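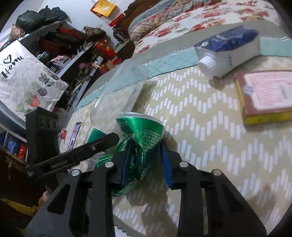 Sorting notes: cans, clear plastic and small wrappers

Nullardale Residents' Newsletter, January 2018

The mixed recycling from the Nullardale kitchen and hall has been collected by the new contractor since the autumn, and the terms differ from the old ones in several places. The notes that follow replace the sheet on the inside of the bin cupboard door. They cover the items that come up most often after meetings and lunches: drinks cans, transparent packaging, stick packets and sweet wrappers. Glass and card are unchanged.

Drinks cans

Aluminium drinks cans go in the grey tub. They should be empty and drained. A quick rinse is enough, and there is no need to remove printed lettering or to dry the inside. Leave the can upside down on the rack for a few minutes if it held anything sugary, as the residue attracts wasps from May onwards.

The question asked most often is whether to crush. The contractor accepts both whole and crushed cans in the mixed load. A can that has been squeezed at the waist, or twisted so that one end flares, is still acceptable. Two points apply:

Do not flatten a can completely. The Cevstead depot sorts by shape as well as by material, and a can pressed to a thin disc may travel along the belt with the paper. A can folded in the middle keeps enough depth to be sorted as a container.

Do not put anything inside a can before crushing it. Wrappers, tissue and tea bags have all been found in folded cans. Once the metal has closed over them they cannot be taken out, and the can counts as contaminated.

Creased aluminium has sharp folds, particularly where the wall has buckled against the rim. Handle crushed cans by the end, and do not press down on a full tub by hand. The tub holds 50 crushed cans comfortably. Beyond that the lid does not seat, and the tub should be emptied into the wheeled bin outside.

Steel food tins go in the same tub. To tell the two metals apart, use the magnet hanging on the cupboard hook: steel will hold it and aluminium will not. The distinction matters only for the scrap account described further down.

Clear plastic packages

Transparent plastic falls into two groups, and most of our errors are here.

Rigid clear packaging keeps its form when it is put down. Trays, tubs and moulded boxes with a lid belong to this group. They go in the grey tub with the cans, provided they are free of food. Separate the lid from the base if it comes away easily. Paper labels may stay on. Absorbent pads from the bottom of fruit trays may not, and go in general waste.

Soft clear packaging crumples in the hand and springs back slowly. Bags, sleeves and film lids belong to this group. The contractor does not take them at all. Clean film can be put in the white sack on the back of the door, which is taken to the collection point at Tomden. Film with food on it goes in general waste.

Where a package is partly rigid and partly soft, cut the film away and treat each piece separately. If it cannot be cut without a tool, put the whole item in general waste. A long package should be laid flat along the side of the tub. Stood on end, it holds the lid open and lets rain in once the tub is outside.

Compostable plastic looks the same as the ordinary kind. Check the base for a printed mark. It is not accepted in the grey tub, the white sack or the garden compost, and for the time being must go in general waste.

Stick packets and small wrappers

Narrow stick packets, of the type used for instant drinks, sugar and powdered milk, are usually made of several layers bonded together. The layers cannot be separated by the contractor. All stick packets go in general waste, including those that feel like paper.

Sweet and biscuit wrappers go in general waste too. The scrunch test is a reasonable guide for anything uncertain: close the wrapper in the fist and release it. Plain foil stays closed, while metallised plastic opens again. Plain foil may be collected into a ball and put in the grey tub when the ball is larger than a fist. Smaller pieces drop through the screens.

The table bin has been moved to the kitchen end of the hall so that small wrappers can be cleared before the cloths are lifted. Please clear the tables first and shake the cloths second. Packets folded into a cloth have been through the washing machine on two occasions, and the filter had to be taken out each time.

Order of clearing

The following order has been tried at the last four lunches and can be done by two people.

1. Take cans and other drinks containers to the sink and drain them.
2. Collect clear packaging and sort rigid from soft at the table.
3. Sweep stick packets and wrappers into the table bin.
4. Remove, shake and fold the cloths.

Cans left until last tend to tip over on the cloth, and the stain from cola does not come out at a low wash temperature.

Scrap account

Aluminium cans from the larger events are kept apart from the contractor's load and taken to Chauhan, the metal merchant on the Tomden road. Chauhan pays by weight and requires the cans to be free of steel, plastic and liquid. Crushed cans are preferred for this purpose, as more will go in a sack. The merchant has no objection to a twisted or uneven can.

The count for the past year was 983 cans. The payment has gone towards replacement sacks and the new rack by the sink. Sacks awaiting delivery are stored in the outside cupboard, tied at the neck, and should not be used for topping up with mixed recycling.

Changes to the cupboard

The old sheet has been taken down. A new one, with the same wording as these notes, will be fixed inside the left-hand door. The magnet, the scissors and the spare white sacks are on the hooks beneath it. Please return the scissors after cutting film.

Queries about items not listed, and offers to drive sacks to Tomden, should go to Ritu Vashisht by a note in the hall letterbox. Items handed in with a query should be clean and labelled with the name of the person asking.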